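Brand Designer (mid-weight to senior)
Ostbridge, design for schools, charities and the occasional ferry company
Based in Lurness, three days a week in the studio, the rest wherever you get your work done
Permanent, full time or four days

We are looking for a designer who can draw, spell and sit through a governors' meeting without visibly ageing.

Ostbridge is a branding studio of 11 people on the top floor of a former seed warehouse by the harbour. We do names, logos, signage, prospectuses, websites and the sort of guidelines document that people promise to read. Most of our clients are places where something useful goes on: schools, hospices, museums, a housing association, a lifeboat supporters' group with very firm views on orange. We have one ferry company, and we love it dearly, because it pays in 30 days.

The job has come up because we have more work than hands. The two big things on the wall at the moment are Clondora, a group of further education colleges merging under one name after years of pretending they were going to do so next spring, and Gbeho, a community music school that has outgrown the logo somebody's nephew made for it. It was a good logo, as nephews' logos go. It has a trumpet in it. The school no longer teaches the trumpet.

You would be on both, and you would lead one of them within your first few months. We will let you say which.

What you'd be doing

Talking to people first. Every project begins with a long round of listening: students, staff, the person on reception who knows everything, the parent who has written in twice. For Clondora we have 123 interviews written up and waiting in a folder, and the designer who joins us will be expected to have read them. They are better than you'd think. One of the catering tutors should be given a newspaper column.

Drawing. We still begin on paper, mainly because it is hard to fall in love with something you did in biro. After that you will be in the usual software with everyone else, arguing about the letter R.

Building the whole thing. A logo is perhaps a tenth of what we hand over. The rest is minibus sides, exam certificates, fire door signs, email footers, a sweatshirt that a teenager might wear without being ordered to, and a template that has to survive contact with a busy office in September. You will need to care about the fire door signs. If you are hoping to hand those to somebody junior, there isn't anybody junior.

Presenting. You will show your own work to clients. We don't have a man in a nice jacket who does it for you. We used to have the jacket.

Writing, a bit. We have a copywriter two days a week, and the other three you will be naming your own captions. You don't need to be brilliant at it. You do need to know that "passionate" is not a fact about a college.

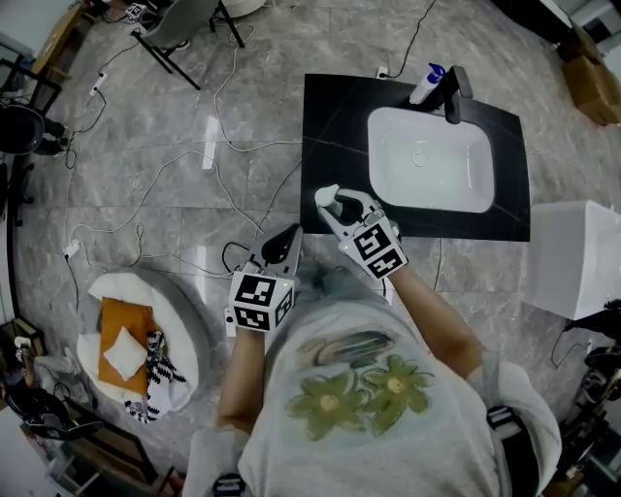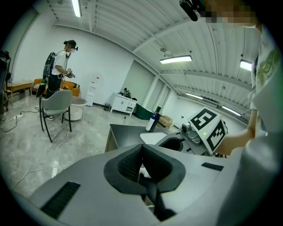 What we're hoping for

A portfolio with at least one full identity in it, taken from the first conversation to the thing screwed to the wall. We would like to see the middle as well as the end. Show us the route you gave up on and tell us what was wrong with it.

Good type. We can teach somebody our filing system (we can try, anyway) but we can't teach them to mind about spacing.

Some experience with clients who make decisions in groups. It doesn't have to be education. Churches count, and so do allotment societies and bands.

A working knowledge of accessible design: contrast, reading order, type sizes, plain wording, signs that make sense to someone arriving late and worried. Several of our schools teach pupils who find crowded pages difficult, and a scheme that looks lovely and can't be read by half its audience goes back on the desk.

The ability to be told no by a bursar and still be pleasant at lunch.

It would help if you also had some motion work, some wayfinding, or a second language. It would help a great deal if you understood the printer on the landing. None of these is essential, and we will not hold it against you if the printer wins.

We don't ask for a degree. Some of us have one, some of us have two, and one of us came here from a fishmonger's and has the best eye in the building.

What it's like here

Quiet, mostly. The studio is a long room with a lot of north light and not much insulation, so bring a jumper from October. Work goes up on the wall on Friday morning and everyone says what they think of it, directors included, and directors' work included. It is kinder than it sounds and occasionally it is blunter. People generally go home on time. When a deadline eats an evening you get the evening back, and you are expected to take it instead of mentioning it meaningfully for a month.

We don't pitch for free. We have turned down jobs over this and then sulked about it, but the rule stands.

There is a studio dog on some days. If you are allergic or simply don't care for dogs, say so and there won't be.

Lurness itself is a small town with a big sky, a decent bakery and a train that goes to the city when it feels like it. The number 616 bus stops at the end of the quay and is far more dependable. We have people who moved here for the job and stayed, and one who tried it for a winter and went back to somewhere with a cinema. We'd sooner you came for a look before deciding, and we will pay your fare to do it.

Pay and the rest of it

The salary depends on where you are between mid-weight and senior, and the full band is in the job pack, with the figures printed in it like grown-ups. We won't ask what you are earning now. Four days a week is paid as four days and treated as four days, which is to say nobody will ring you on the fifth.

You get a proper pension contribution, the week between Christmas and New Year off on top of your holiday, a training budget that is yours to spend, and a chair you choose yourself. Parental leave is better than the legal minimum and applies from the day you start. There is a bike shed. It leans.

The probation period is 3 months. It runs in both directions, and halfway through we will ask you how we are getting on.

How to apply

Send us three things:

A portfolio, as a link or a PDF. Four to six projects is plenty. If a project was a team effort, tell us which bits were yours. We have all worked in teams and will not think less of you for having only done the envelopes, provided they are good envelopes.

A CV, no more than two pages. Please don't rate your own skills with little dots.

A short note, under a page, about a sign, form, letter or notice you have come across in ordinary life that you would redo, and how you would go about it. Parking machines are very popular. We had a superb one last time concerning a swimming pool locker.

Please don't send new work for any of our clients. We wouldn't ask you to design for nothing, and if you did us a logo for Gbeho on spec we would only feel guilty about it.

You can send the note as a voice recording or a video if writing isn't how you think best. If there is anything that would make applying or interviewing easier for you, whether that's questions in advance, a different time of day, a room without a dog in it or something we haven't thought of, put it in your email and we will sort it out. It won't be passed on to the people scoring portfolios.

What happens next

Applications close at noon on the last Friday in March. Two of us read everything, with names taken off the front. Everybody who applies hears back, including the ones we say no to, and if you get as far as an interview you will get real comments afterwards.

First interviews are by video and last 45 minutes. You will have the questions the day before. Second interviews are here in Lurness: an hour on your portfolio, then a paid half day working with two of the team on an old project that finished long ago, so that nothing you do can be quietly used. Lunch is included. It will be from the bakery, and you should have the cheese one.

We'd like somebody to start in May, but good people tend to have notice to work, and we can wait.

We would be especially glad to hear from designers who don't see many people like themselves in studios like this one. We are a fairly similar-looking bunch at present and the work would be better if we weren't.

To ask for the job pack, or to have an informal chat first, use the contact form on this site and choose "Jobs" from the menu. If you choose "General enquiries" it goes to the ferry people's inbox as well. We are looking into that.

No agencies, please.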